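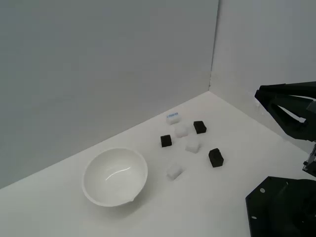 Robot Club, Week 2: The Bowl Wins

Tue 12 October

I joined the Dremcombe robotics club in June on the understanding that there would be snacks. There have been no snacks. There is a bowl, but it's for cubes.

Our project is called Lulum, a name we picked by vote after Fuva lost on a technicality. The goal is to get the arm to pick up the black cubes, put them in the bowl, and leave the white ones alone. A toddler could do this. I have a nephew who could do it and would then throw the bowl at you, so he's ahead of us by two full milestones.

My partner is Efe Dauda, who writes code the way other people pack for the airport. I do calibration, meaning I type a number, watch the arm, and type a different number. Ifeanyi Ogunleye runs the club and wanders by every so often to ask what we think the problem is. He already knows what the problem is. You can tell from the eyebrows.

White cubes on a white table were Ifeanyi's idea. He says if it works on this it'll work on anything. Black cubes are easy to find, at least on paper. The shiny inside of the bowl is another matter — for most of last week our software was convinced the highlight was an object, and the arm kept making very polite attempts to pick up a reflection.

Efe's fix was to mask out the bowl completely. This worked great until the arm needed to know where the bowl was.

So now we find the bowl once at the start, save its position, and ask everyone not to bump the table. The log from tonight's run is 1,492 lines long and most of them say "target lost." I read all of it on the bus. Somewhere past the middle there's a stretch where it says "target found" over and over, and I got pretty emotional before I noticed the target was the arm's own gripper.

Next meeting we try it with the lights turned down. The Aoun team across the hall has theirs stacking already, and they've started leaving their door open.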